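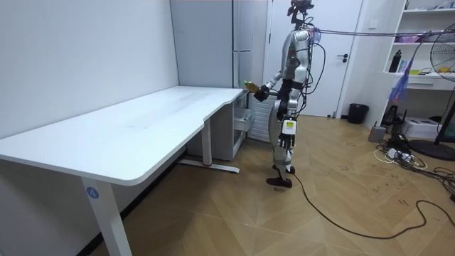 4. Mise en place du bureau d'angle Voltow et préparation du plateau

À lire avant de pousser le bureau contre le mur. Après c'est trop lourd.

Rappel : pieds montés et serrés à la section 3. Sinon y retourner.

4.1 Positionner le bureau

1. Dégager le sol le long du mur. Balayer, un gravier sous la barre de pied et le parquet est rayé.
2. Repérer les pastilles numérotées sur les pieds. Elles correspondent au plan de salle Pudcombe joint au carton. Les laisser collées jusqu'à la fin.
3. Soulever à deux, un à chaque bout. Ne pas traîner.
4. Approcher le grand côté du mur. Laisser un jour d'environ 4 cm pour les câbles.
5. Vérifier que le caisson à tiroirs s'ouvre en entier, sans toucher le pied. Si ça coince — décaler le caisson, pas le bureau.
6. Régler les patins. Niveau à bulle dans les deux sens.

ATTENTION : ne pas s'asseoir sur la partie étroite du plateau. Ne pas bloquer le radiateur, garder un passage pour l'air.

Note : version Kevusthorpe, plateau de 197 cm. Les autres longueurs ont une traverse en plus, voir la feuille Dwivedi dans le sachet de visserie.

4.2 Bouteilles et liquides sur le plateau

Boissons admises, mais pas n'importe où. Toujours au fond, jamais sur le bord arrondi ni à cheval sur le décrochement.

1. Bouchon vissé avant de poser. Controler à la main.
2. Essuyer le fond de la bouteille.
3. Poser debout, côté mur, dans la partie large.
4. Laisser de quoi passer la main entre deux bouteilles.
5. Reprendre par le corps de la bouteille, pas par le bouchon.
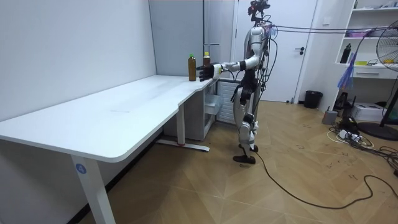 Fig. 4-2 — Bouteilles debout au fond du plateau, bouchon vert à gauche, bouchon jaune et blanc à droite.

ATTENTION : liquide renversé = essuyer tout de suite, chiffon sec, puis chiffon humide. Thé, café, sodas tachent les chants si on laisse secher. Pas d'acétone, pas d'éponge abrasive.

Note : rien de chaud directement sur le blanc. Dessous de plat obligatoire au delà de 100 °C, conseillé en dessous.

4.3 Contrôle final

— Le plateau ne bouge pas quand on appuie au coin.
— Tiroirs fermés.
— Porte de la pièce libre, elle s'ouvre à fond.
— Corbeille contre le mur, hors du passage.
— Vis resserrées une fois au bout de la première semaine, le vendredi par exemple.

Pièce manquante ou patin cassé : noter la référence 280 et le numéro de la pastille, puis passer à la section 5.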